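Trade & Workshop > Interviews > Small Rooms

A table, some panels and a level floor

The workshop of Drustell is on the road out of Clurnville toward Nekmont, behind a tire store. The firm builds and fits small workrooms inside larger buildings: white wall panels, a table, lights, and not much more. It has done this for nine years. The woman who owns it trained as a cabinetmaker and still does the measuring on every job herself. We talked in her office, which has a desk she bought secondhand and is not proud of.

She started out making kitchens. "I made kitchens for a long time and I was good at it, but a kitchen takes months and the customer changes their mind in the middle. Then a print shop asked me if I could put a quiet room in the corner of their floor. They wanted walls, a door and a table. I did it in six days. They were happy and I was happy."

The print shop told a neighbor, and the neighbor wanted two. By the following April she had stopped taking kitchen work. She now employs four people, two of whom do the fitting full time.

Most of her rooms are small. The one she builds most often takes up 70 square feet, which she says is enough for one person to work at a table all day or for two people to work there for an hour. "After that they get on each other's nerves. I have sat in them with my fitter doing paperwork. An hour is right."

The panels come from Matoušek, a supplier she has used from the beginning. They are white and matte and come in tall sections, so a wall goes up quickly and can be taken down again if the tenant moves. She tried two other suppliers and went back. "One of them was glossy. You put a lamp over a table and you had the lamp again in the wall, right in front of your eyes. The other one was fine but the edges chipped when you carried them up stairs, and we carry a lot of things up stairs."

I asked if people mind seeing the joints between the panels. Some do, she said, and they ask for them to be filled and painted over. She talks them out of it. "If you fill the joint, then it's a permanent wall and you've paid for a wall that comes apart. It's a thin dark line. After a week you don't see it. What you do see is a joint somebody filled badly, and you see that every day until you leave the company."

She is more particular about where the joints fall. She would like them evenly spaced along the back of the table, but the room decides that. There is usually a pillar or a window that she has to work around, and then one section has to be narrower than the rest. She puts the narrow one by the door if she can.

The table is the part customers talk about most. Drustell offers three finishes: white, a pale ash and a medium-brown walnut. White was the best seller in the first years. Now it is walnut by a long way.

"White walls and a white table look very good in the catalog. Then you put a sheet of white paper down and you can't find it. I'm exaggerating a little. But I had a customer who sorted small parts, and they sent the white table back after a month and asked for the brown one. Everything shows up on brown. Screws show up, paper shows up. Your own hands show up, and you don't think about that until you've worked on a white surface under strong light." 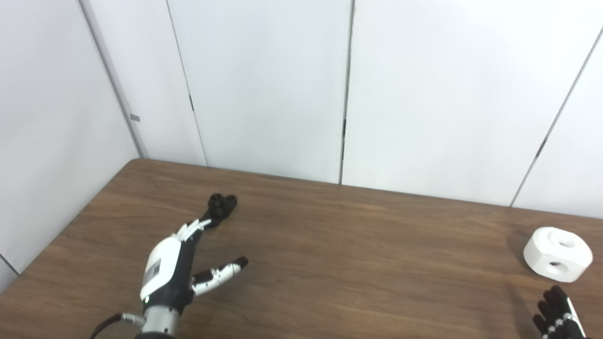

Walnut finish with a straight grain, set against white wall panels.

She insists on a straight grain. A pattern with knots and swirls looks more like a real tree, she says, and some people ask for it, but it is tiring to work on. "You keep looking at the knot. You think it's a coffee ring and you wipe it. With a straight grain you have lines going one way and you forget about them."

Which way the lines go is another question she has opinions on. For a single table she runs the grain along the length. When two tables stand end to end she tries to cut them from boards of the same batch, so the color doesn't jump where they meet. This doesn't always work. Batches ordered a few months apart can be a shade different, and on one job in Nekmont she ended up swapping the tables between two rooms so that each room at least matched itself.

The hardest part of the work, according to her, is getting a long table to sit properly against a wall. Floors in older buildings are not level and the walls that are already there are not straight. "You can have the best table in the world, and if there's a gap behind it that starts at nothing and ends as wide as your thumb, that's what they'll call you about. Pencils go down it. Cables go down it. I had somebody lose a set of keys."

Her way of dealing with it is to set the panels first and then level the table to the panels. The floor comes last. Each leg has an adjustable foot, and the fitter goes around all of them twice, once when the table goes in and again before leaving. She used to do it once. The second round was added after she came back to a room two days later to hang a shelf and found that the table rocked.

"It settles. The floor under it is some kind of tile on some kind of glue, and you've just put a heavy thing on it. So we go around again at the end of the day. It takes ten minutes and it saves me a drive."

Heavy is the right word. The standard table is rated to carry 400 pounds, spread out evenly, and she has seen people go past that. One customer stacked boxes of catalogs on it for a whole winter. The top held, but a foot had pushed a dent into the floor, and the landlord sent a letter. She now puts a wide pad under each foot on soft flooring and lists it on the invoice so the customer knows it's there.

Cleaning comes up in almost every conversation with a buyer. Her advice is a damp cloth, then a dry one. She doesn't like sprays and she doesn't like anything with grit in it. The finish can take a fair amount, but rubbing at one spot will make it shinier than the rest, and there's no fixing that short of a new top. For the panels she says the same, with the addition that hand marks near the door should be wiped weekly and not left for the big spring cleaning. "By then they've been there so long they've moved in."

I asked about tape. A lot of people who work at these tables mark out areas with tape, and I had seen rolls of it on her own bench. She shrugged. Paper tape is fine if it comes up the same week. Packing tape she would not put on any surface she liked. If the glue stays behind, warm water and patience will usually get it, and if they don't, a little cooking oil on a cloth will.

Lighting is the thing she would do differently if she could go back to her first jobs. She used to put one strong light in the middle of the ceiling. The person at the table then sat in their own shadow. Now she fits two softer ones, one to each side and slightly forward of where the chair goes, and she checks them by laying her arm on the table and looking for a hard shadow next to it. If there's an edge to the shadow, the light gets moved.

A basic room with a table starts at 2000 dollars before fitting, and the price goes up mainly with the number of panels and with the distance from the workshop. Doors are extra. So is taking it all down again, although she gives a discount if the parts are going to another address and her people are putting them up there. Last year the firm fitted 28 rooms, and five of those were old ones that had moved.

"Those are my favorite jobs. You see what held up. The panels always look better than you think, once they're wiped down. The tables have a worn place where the person sat, always a bit to the right of the middle. I don't know why it's to the right. Maybe the phone is on the left."

She keeps a few returned tops in the rack at the back of the workshop and sells them at half price to people who come by and ask. Most go to home sewers and model builders. There were three in the rack when I visited, two of them walnut, and a man had already put his name on one with a piece of paper tape.

Before I left she showed me the next job, drawn in pencil on the back of a delivery slip. It was a corner room with an old radiator along one side. The customer wanted the table on the radiator side, under the window. She wanted it on the opposite wall. They had spoken on the phone twice already and were going to speak again that afternoon.

"The heat dries out the edge of the top," she said. "I've told them. They like the window. I'll probably leave a gap and put a strip over it, and then they can have their window."

Interview published 11 February 2021

Contact | About this site | Copyright Trade & Workshop, all rights reserved | Back to top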